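How to Paint an Old Bathroom Vanity Without Taking It Off the Wall

I put off painting our bathroom vanity for almost 2 years. It was that orangey oak color, the doors were fine, the drawers slid fine, and I just could not look at it anymore. A new one the same size at Stosley was priced at more than I wanted to spend on a room we use for brushing our teeth, so I painted the old one over a long weekend in February and kept the whole job under $200. Here's how I did it, including the part I had to do twice.

What I used

Degreaser, 120 and 220 grit sandpaper, a tack cloth, wood filler, a quart of Covis bonding primer, a quart of Meireles cabinet enamel in a dusty green called Brukus, a good angled brush, a 4-inch foam roller, painter's tape, and new knobs. You'll also want a screwdriver and a bunch of sandwich bags.

Step 1: Empty it and take it apart

Pull everything out (I found four half-used tubes of sunscreen, so that was a nice surprise). Take off the doors, pull the drawers, and unscrew all the hinges and knobs. Put a piece of tape inside each hinge cup and write where the door goes, like "left" or "right." Then drop each door's hinges and screws into its own bag with the same label. I skipped the labels when I did our kitchen and spent an evening swapping doors around until they stopped rubbing.

Step 2: Clean more than you think you need to

Bathroom cabinets have hairspray on them. Even if you don't use hairspray, somebody who lived there before you did! Wipe everything with degreaser, wipe again with plain water, and let it dry overnight. I was impatient and only did one pass on the drawer fronts, and those were the ones where my primer pulled away into little fish-eye spots. Back to bare wood I went. 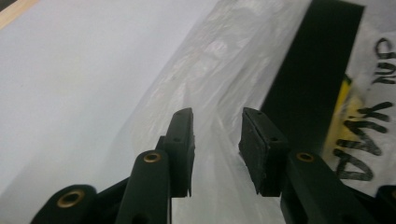 Step 3: Fill and sand

If you're switching from pulls to knobs, fill the old holes now. Go a little proud with the filler, let it get hard, and sand it flat with the 120. Then go over every surface lightly with the same paper. You only want to knock the shine off, so don't wear yourself out. Vacuum, then use the tack cloth, and don't forget the bottom edges of the doors where the dust loves to hang.

Step 4: Prime

Tape off the wall, the floor, and the underside of the countertop. Brush the corners and the grooves first, then roll the flat parts while the brushed paint is still wet. Do the backs of the doors first and flip them once they're dry to the touch. I gave the primer 18 hours, then sanded it very lightly with the 220 (it should feel like paper, not like a cat's tongue). If you see yellow stains bleeding through on oak, do a second coat of primer. Paint won't cover those, I've tried.

Step 5: Paint

Two thin coats. Please believe me about thin. My first door had a drip running down the inside panel that I didn't notice until it was dry, and I had to sand it out and start that side over. Load the roller, roll it off on the tray until it stops making a sticky sound, and keep your last strokes going the same direction as the grain. Check back after five minutes with a dry brush and catch anything that's pooling in the corners. Follow the can for time between coats, and add a few hours if your bathroom is as damp as ours.

Step 6: Wait, then put it back together

This is the part I'm bad at. The paint felt dry the next morning, but enamel stays soft for a good while, so I left the doors off for three more days and we all just looked at the toilet paper. Stick felt bumpers on the corners before you hang the doors, or they'll glue themselves to the frame on the first hot shower.

Go easy on it for a few weeks: no scrubbing, no wet washcloths hung over the doors. I wipe ours with a damp rag and a drop of dish soap, and I keep a small jar of the green under the sink for touch-ups.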